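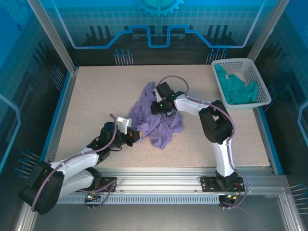
Figure 1. Both arms on the bench, cloth between them, basket in the back corner.

Two Arms and a Basket: What It Costs to Fold a Shirt
Project report, equipment planning section
Halina Wilczyńska, Ettore Parisi, Hanna Adamczyk

1. What we were asked to do

Our supervisor, Tadeusz Sadowski, asked for a purchasing plan that would take the laundry bench through a second year. He wanted it on two pages. The first draft ran to eleven, four of which were about cable, and he returned it with the word "cable" circled every time it appeared. The version below is the survivor.

The bench has two small arms on a shared front rail. They handle soft things: shirts and assorted cloths. Any adult in the building can fold a shirt for free, a point raised at both of our progress meetings by people who then went off to lunch.

2. What we thought would cost money

In April we wrote down everything we expected to buy and ranked it by how worried we were. Servos came first. Grippers came second. Fabric came last, with a budget of zero dollars and the note "bring from home."

Bringing from home lasted until we tried to compare results. Ettore's shirts are thick and have opinions. Hanna's are thin and slide. A fold that worked on one told us very little about the other, so the plan now has a textiles line of $88 for identical shirts and plain cloths in a few colors. The finance office asked whether these were uniforms. We have answered the question twice in writing.

3. Quotes

We asked two suppliers for spare joint motors. Otier quoted $59 each with no minimum order. Dirnby quoted less per motor, but only in boxes of a size that would outlive the program. We went with Otier, mostly so that we would not have to find a shelf.

The elbow joints are what we want spares for. They carry the load every time an arm reaches toward the back of the table, and reaching toward the back of the table is most of the job. Flat cloth is also a lot wider than it looks in a pile. When we drew up the original layout we measured the pile, and the plan for the tabletop had to be redone once Halina pointed out that shirts open.

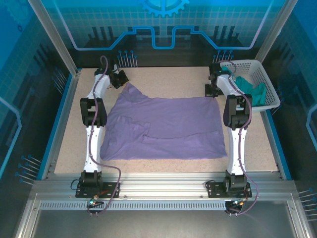

That mistake shaped the rest of the budget. We had a quote from Śliwiński for a longer front rail at $261, and for a week it was the biggest item on the sheet. Then Halina tried the two base plates in different positions on a paper template and found that the existing rail would do. The rail quote has been moved to an appendix, where it can be admired.

The basket stays in the corner. We looked at a sorting tray from Momside for $70, a nice object with a lid. None of us could say what the lid was for. The tray is not in the plan.

4. What we are requesting

Spare motors, one for each elbow: $118
Matched shirts and cloths: $88
Cable, clips and sleeving: $55
Total: $261

Yes, that is exactly the price of the rail. Remigiusz Ziółkowski in purchasing noticed too, and called to ask if we had filled in the wrong form. We had not, but it took most of an afternoon to prove it.

5. Left open

We have no line for replacement grippers. The supplier wants a drawing before quoting, and the drawing is with Ettore. We would also like a decision on who pays for detergent. The department considers it a consumable and the lab considers it a household product, and for now it comes out of Hanna's kitchen.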